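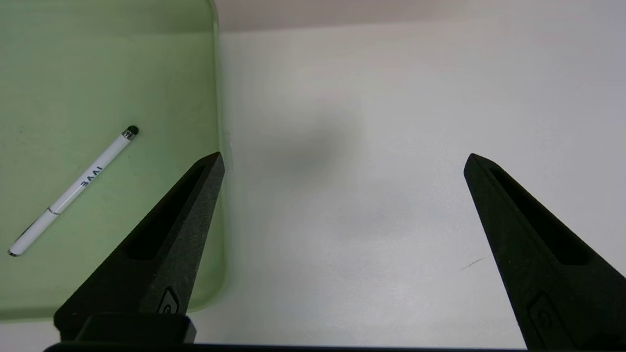 A two-fingered gripper over a white tabletop, with a stylus pen lying in a green tray to the left.

Bench robot budgeting

Bench robot budgeting is the planning of money, space and working time for a small robot arm and everything that has to be bought along with it. The term is mostly used by teaching workshops, small laboratories and light assembly firms, where the arm sits on an ordinary table and handles things of pen or cup size. Larger factories tend to fold the same work into a general equipment plan, and the habits described in this article are very much those of smaller places, where one person often writes the list, places the order and then opens the boxes when they come.

Scope

A bench robot budget usually begins with the arm, as that is the part everyone has been looking forward to, and then wanders outwards through the gripper, the fingers, the camera, the table and the lighting until it arrives at the humble trays and objects the robot will spend its days picking up. Planners differ on where the list ought to stop. The Taltley method, named after the training workshop where it was first written down, counts anything that stays within reach of the arm as part of the robot, down to the last tray. The older Harance method counts only what is bolted down or plugged in, and leaves the rest to the general stores.

Both have their friends. Taltley budgets look alarming on the first page and cause fewer surprises later on, while Harance budgets are much easier to get signed and are often followed, a month or two afterwards, by a second and rather more sheepish request.

Grippers and fingers

The gripper is commonly priced apart from the arm, and its fingers apart from the gripper. Many two-fingered grippers accept different fingers on the same mount, so a workshop may buy one body and then keep several shapes in a drawer - narrow ones for thin objects, broad padded ones for boxes, and so on. Tapered fingers are a popular first choice for mixed work on a flat surface, being slim enough at the tip to get in beside small things.

Fingers are treated as a running cost. They get knocked against tables, they wear at the tips, and now and then one meets the rim of a tray at an unkind speed. Where a 3D printer is to hand the fingers are often made on site, and the budget then carries filament and printer time in place of a purchase price. The Taltley sheet allows for 6 pairs in the first year, with 2 of those set aside and not touched until the others are gone. Places without a printer generally order the spares together with the gripper, which saves paying for a second delivery.

Table, trays and test objects

A plain, pale tabletop is often chosen for camera-guided work, as most objects stand out well against it. White surfaces do show every scratch and smudge, and a careful planner puts down a little for cleaning cloths and for a new top in due course. Shadows from the arm and from overhead fittings are harder to budget for, and lighting is probably the line most often left blank and filled in afterwards with a sigh.

Trays are cheap and easily forgotten. See-through and tinted ones are pleasant to look at and let a person check the contents from the side, but some cameras have trouble finding their edges, and it is common to buy one or two of each kind before settling on a full set. Test objects are usually household or desk items such as pens, spoons, cups and sponges. A slim pen lying in a shallow tray makes a good trial of whether the chosen fingers can get down beside the walls, and costs next to nothing.

Worked sheets

Two planning sheets are in wide circulation among teaching workshops. The Hassanpour sheet has 193 lines and takes in everything from the mains lead to the floor tape; it is thorough, a bit wearying, and much loved by those who have had the patience to finish it. The Soltik sheet keeps to 30 lines and groups small goods under a single heading. Many workshops fill in the Soltik sheet for the first request and go back to the longer one when the equipment is due for renewal.

Timing

Orders are often placed in January, ahead of the spring courses. Fingers and cables tend to arrive first and the arm last.

See also

Gripper fingers
Equipment renewal
Workshop stores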